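What to budget for a small arm cell, apart from the arm?

Asked by Vaida Tamošiūnaitė

Hi all, we've got the go-ahead for a second-hand arm for our training room and I have to hand in a shopping list by the end of August. The arm is sorted (Rornetix are doing us a price), but I'm stuck on everything that goes round it. Do I need a proper drilled table or will a workbench do? And what do people use for practice parts? I was quoted 200 for a boxed set of shapes and nearly fell off my chair!

3 replies

Baiba Sepp
Get the drilled table. We started on an old bench from Poncombe and spent 2 months re-teaching positions every time somebody leaned on it. Also put down for spare cables, you'll want them.

Rūta Pärn
depends what you're doing with it really. ask Wedico?

Eglė Zariņš
Agree with Baiba on the table, that's where I'd put the money. On top of it you can be as cheap as you like – a plain wooden board, bolted down through the holes, does us nicely and you can swap it once it's chewed up. Don't buy the boxed shapes! Print your own if you can get at a printer: stars, cylinders, a heart, cubes, triangles, in a few bright colours so you can do sorting as well. Layer lines don't matter a bit for pushing things about. And start with a plain rod on the end of the arm before you spend anything on a gripper, we had 12 weeks of exercises out of ours.
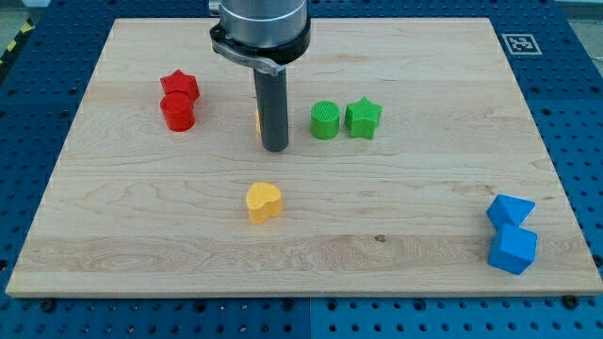 Oh, and leave a bit in the pot for hazard tape and printed markers, they're pennies but our purchasing people wanted them on the form all the same. Happy to send you my list if you message me.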